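Pavement Pack for the Fidari Street Simulator

Category: Classroom and club software
Item number: 142
Made by the robotics club at Hekwood, with help from Brinach
Page last changed: 24 February 2018

The Pavement Pack is one ready-made city street for student teams who program a delivery robot. It was built by two of our older members, Damilola Okoro and Ilango Rao, for teams entering the Varghese course in August. You load it in the simulator, put your own robot model on the pavement and run your own code. 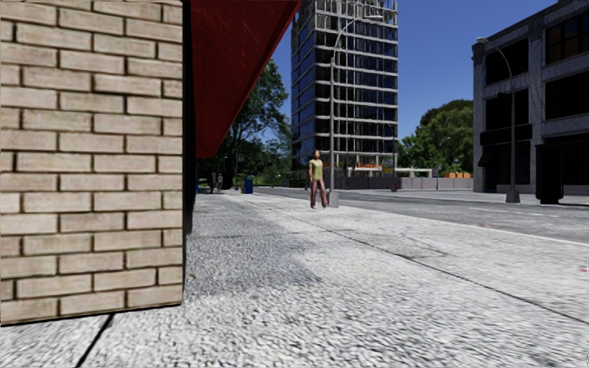 Distance is the first thing that beginners judge wrongly, so the street is long and the pavement is wide. A team can place its robot near the brick wall and ask it to find the pedestrian in the yellow-green shirt, who stands near the street lamp. We ask new members to write down their guess before they read the true value from the log. The shadow on the paving beside the shop is also useful, as a simple colour filter may treat it as a different kind of ground.

What you receive

The street file with buildings, trees and street furniture
A start script in Python, 89 lines, with comments
Printed worksheets for 2 lessons of 80 minutes
A teacher's key, sent separately to the school address

Exercises in the worksheets

1. Keep to the pavement. The robot must follow the light kerb and never enter the road.

2. Stop at the lamp. The team chooses the stopping distance and explains it in the notebook.

3. Pass the narrow part. The robot goes between the green bench by the wall and the payphone on its black pole, and touches neither. 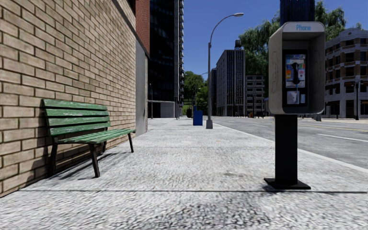

4. Report what you passed. The robot writes a short list at the end of the run, and the team compares it with the map.

Please note

The simulator itself is not included. The key is given only to teachers and club leaders. For orders, write to Annelies Mayrhofer at the club office. Questions about the start script go to Sharada Krishnan, who answers them in the evening, so please allow a day or two.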